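# Fixing pose dropouts in two-gripper recordings with Stemel

I put this together after eating most of a Wednesday on one bad recording, so if you're here because your left gripper teleports across the plot, hi, same. You'll need Stemel installed, a session folder with both gripper streams in it, and maybe an hour the first time through.

## 1. Look at the raw streams first

Please don't start with the filter. I always do and I always regret it! Open the session and plot both grippers' x, y and z without any smoothing:

```
stemel open session_429
stemel plot --raw left right
```

You're looking for two different kinds of ugly. A gap is a stretch with no pose at all, usually when a marker gets covered up by cloth or by your own hand. A jump is when the pose is there but wrong, and it snaps back a few samples later. Gaps are easy to fix. Jumps will sneak through anything that only looks for missing values, and then your policy learns to twitch.

## 2. Get both streams on one clock

Our tracker writes poses at 100 samples a second and the jaw width comes in on its own clock, so they never line up out of the box. Resample everything to the tracker:

```
stemel align --to tracker --rate 100 --max-skew-ms 20
```

If it complains about skew, check the start of the recording. I open and close both grippers twice before I touch anything, which gives me a nice obvious bump in the jaw width to match up against the motion (the pose wiggles a little when you squeeze). Sliding one curve over the other by hand takes a minute and it's fine.

## 3. Mark the jumps

Turn jumps into gaps, then you only have one problem left:

```
stemel mark-jumps --max-speed 1000 --units mm/s
```

The speed limit is yours to pick. I move slowly with floppy stuff, so 1000 is generous for me. If you're flinging towels, raise it. Run the plot again and make sure it hasn't eaten a real fast reach.

## 4. Fill the short gaps, drop the long ones

```
stemel fill --max-gap-ms 150 --rotation slerp
stemel split --on-gap
```

Anything longer than the limit gets cut, and the recording becomes two shorter ones. I used to fill gaps of half a second and the replays looked smooth and lovely and were complete nonsense, with one gripper drifting through the tabletop.

Watch the quaternion signs here too. If rotation spins the long way around in the replay, add `--fix-signs` before `fill` and run it again.

## 5. Replay before you export

Load the result in Skenda and scrub through it with both grippers shown. I check three spots: the first grasp, any point where the hands get close together, and the last couple of seconds. Then:

```
stemel export --format chunks --out clean/
```

My last batch came out at 729 chunks, from roughly a third fewer recordings. 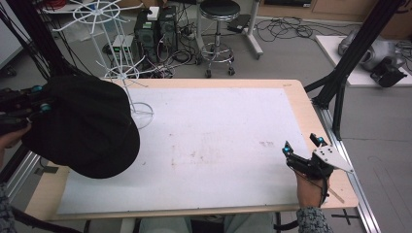 *Sondivico Manipulation Software Group*

Big dark fabric apparently in the left gripper and a teal marker pair on each one: for a session like this I'd plot the left stream first. Keep the raw folder until the replay checks out, and if `split` gives you lots of tiny pieces, go back to step 3 and try a higher speed limit.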